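Notebook, bench 2, towel folding and rolling
19/08/2021

Spent the first part of the morning rewriting the house rules for hand-held collection, version 3. Version 2 ran to more pages than the safety manual for the big arm and was read, by my count, once, by Naveen, who corrected the spelling and changed nothing else. The new one has to fit on one side of A4. Satish Rathore wants it in 14 point so he can read it from his chair. We'll see.

Things carried over unchanged from version 2:

Fingers fully open at the start of every take. Not mostly open.
Both fingertips in view before you touch anything.
Cloth laid out by hand, hands away, then start. Wrinkles stay. If you smooth it every time, the policy learns that all towels come from a hotel.
One task per take. If you start folding and decide you'd like to roll, stop and begin again.
Say the take number out loud. Yes, even when you feel silly.

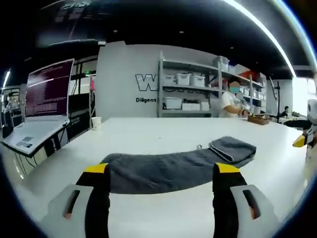

Fold task, towel laid long, fingers open.

Rule on small objects: still arguing. Version 2 said "table clear apart from task items", and it was broken within the hour every single time it was applied. There's a shiny little ring thing lying just behind the cloth in the one above, which I only spotted when going through on the laptop. Naveen Prajapati's position is that a house has rings and crumbs in it and the robot had better get used to them. Mine is that he may have all the clutter he likes provided it's written on the sheet. Agreed wording: "Clutter allowed if logged. Unlogged clutter is a fault." He thinks he won that one. So do I.

Cups. Drinks are now allowed at the back corner only, lids preferred. I wanted a ban. I was outvoted by people holding cups.

Batch numbers for the Drundel set: target 800 takes, 700 logged so far, 62 of those rejected under the old rules. Went back through the rejects with Satish and most are the same fault, starting the take with the fingers already closing. That's a training problem (ours, I mean, not the model's). The Ketum checker script flags it, but only at the end of the day, when everyone has gone home pleased with themselves. Have asked for it to run after each take. -- Answer was "November". Noted.

Also copied across the glove and sleeve paragraph from the Surnesow sheet, then took most of it out again. It was written for people working next to a moving arm with a fence round it, and half of it makes no sense for someone holding the gripper in their own hand. Kept the bit about lanyards.
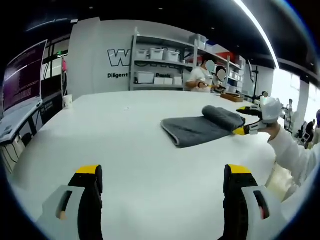
Two-operator takes need their own section, and this is where version 3 gets longer than I'd like. The rule I've drafted is that one person has the cloth and the other waits with their fingers off it until told. "Told" means a spoken word, since nodding doesn't show up in the log. The second gripper coming in from the right here has its lower yellow tip pressed on the roll and the upper one sitting above it, and I'd like the sheet to say what we call that. Is it a hold? A touch? Overgaard's labelling guide has "contact" and "grasp" and nothing in between, so two labellers will give you two answers and both will be quite firm about it. For now: one tip on the cloth is "contact", both tips is "grasp", and anyone who wants a third word can write the definition and bring it to me in daylight.

Roll direction is still not in the rules. Naveen says leave it free, Satish says fix it to away from the operator. I've put "state direction on sheet", which pleases neither of them and so will probably last.

To do:
-- print version 3, take down version 2 (both copies, including the one behind the door)
-- add a clutter column to the log sheet
-- relabel the two-operator takes under the new contact/grasp wording
-- chase Ketum script again
-- find out who is missing a ring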